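Grid tablecloth does not lie flat, marks on surface

Product: Doucet tablecloth, beige with white grid
Supplier: Griltura
Opened by: Trinity Delacroix, Vidivville
Handled by: Esperanza Kapoor, Griltura customer support
Status: Closed, no return

Problem as reported

The cloth came out of its packet on Monday morning and went straight on to the display table. It has a soft face and a printed grid of thin white lines. Two faults noted.

1. The cloth ripples. Towards one end, several of the grid lines look bent when they should be straight. A shallow fold also runs diagonally through the middle.

2. There are a few tiny dark specks and smudges on the face. I cannot tell whether they are in the print, in the fabric or on top of it.

The only heavy item on the cloth at the time was the round Julletti piece with the pale slats and yellow bands. It was standing towards one corner. Pulling the cloth by the opposite edge moved the ripple but did not remove it.
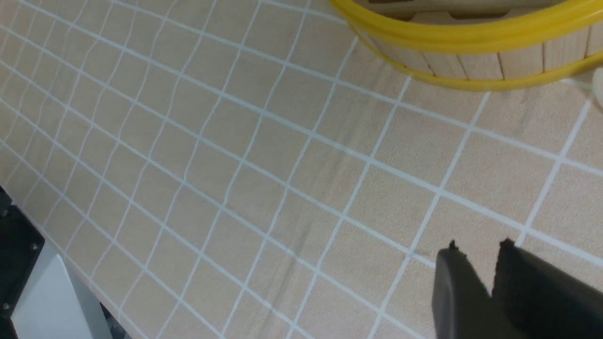 First reply (E. Kapoor)

Thank you for the detail. Please confirm the following before we arrange a return.

Has the cloth been washed, ironed or steamed?
Is there anything under it, such as an undercloth or a non-slip sheet?
Was it stored folded or rolled after it arrived?
Do the dark specks come off with a dry lint roller?

Please do not use a damp cloth on the specks yet. If they are loose fibre or dust, water can press them into the pile and the lint roller test will no longer tell us anything.

Customer response (T. Delacroix)

Not washed, not ironed. It was kept folded in its packet for 13 days between delivery and first use, under a stack of other linen. There is a rubber non-slip sheet underneath, which we use on all our display tables.

Lint roller used over the whole face. Most of the specks lifted. One near the middle of the long side did not, and there is a faint smudge beside a grid line that has not changed at all.

The fold is still there.

Diagnosis (E. Kapoor)

The non-slip sheet is the probable cause of the ripple. The back of this cloth grips rubber, so wherever it first lands is where it stays. Slack that would normally work its way out to the edge gets held in the middle, and when you pull from one side it travels a short way and stops. The printed lines make this easy to see. On a plain cloth the same amount of slack would pass unnoticed.

The diagonal fold is a storage crease and should be treated separately.

Steps, in this order:

1. Clear the table completely, including the Julletti piece.
2. Remove the non-slip sheet.
3. Lay the cloth face down on a clean sheet. Iron the back on the lowest setting through a dry cotton cloth. No steam.
4. Leave it flat for 2 hours.
5. Turn it face up on the bare table and smooth from the centre outwards with the flat of the hand, following the grid lines. Do not drag it by a corner.
6. Put the display back, heaviest item last. Lift items into place. Sliding them starts the ripple again.

For the mark that will not lift, use a soft dry toothbrush along the pile. If it is still visible after that, send the code from the sewn-in label and we will check the batch.

Customer response (T. Delacroix)

Steps 1 to 6 carried out. Ironing took 3 passes before the crease stopped catching the light. The fold through the middle has gone. Faint creases can still be found inside individual squares if you look along the surface from low down, but they do not pull the lines out of shape and I am not concerned about them.

Display put back with the yellow-banded piece at the corner and the dumpling pieces inside it, white and pale green.

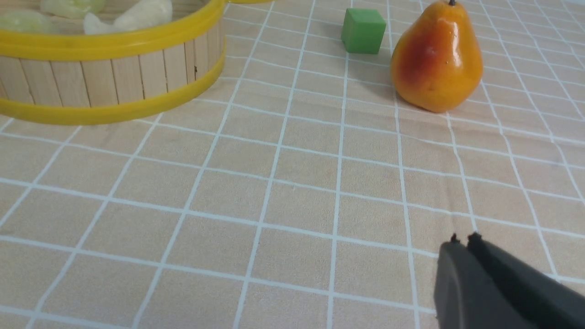 The toothbrush took off the smudge. The one remaining speck is small enough to sit under a price card, so I will not be sending the label code unless more of them appear.

Two questions. Can the cloth be used without the non-slip sheet on a varnished table, and is there a 16-seat size in the same grid? We need one for the November window.

Final reply (E. Kapoor)

On varnish, use strips of cotton interlining under the two short edges only and leave the middle bare. Interlining can be cut from any spare piece and does not need fixing down.

The 16-seat size is not made as a single cloth in this print. Two standard cloths can be overlapped, but the grid has to be matched by eye at the join, and the join is best placed under something heavy.

Crease and care notes have been added to the product record. The speck is logged as minor, no batch check requested. Closing this ticket. Reply to the same thread if the ripple comes back and it will reopen automatically.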